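Ticket 349: Exhibit upload stalls in case management system
Matter: Whitelaw premises liability, plaintiff's production
Priority: High
Status: Resolved

Reported: Production set of 112 exhibits stops at file 63. Log shows "Bates prefix missing." Discovery deadline is tomorrow.

Checked prefix table. Hurstead office had saved the matter under the old defense template, which has no plaintiff prefix. Changed template, cleared queue, restarted. Stopped again at 63.

File 63 is a deposition transcript, nearly 200 MB, scanned in color. Rescanned in grayscale and reloaded. All exhibits stamped. Privilege log unchanged.

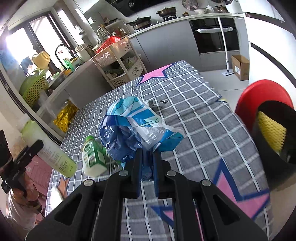
Posted by Raelene Goodwin | Litigation Support | 10 December 2020

Index matches the production letter. Murray McAlister to confirm receipt with opposing counsel before the ticket is archived.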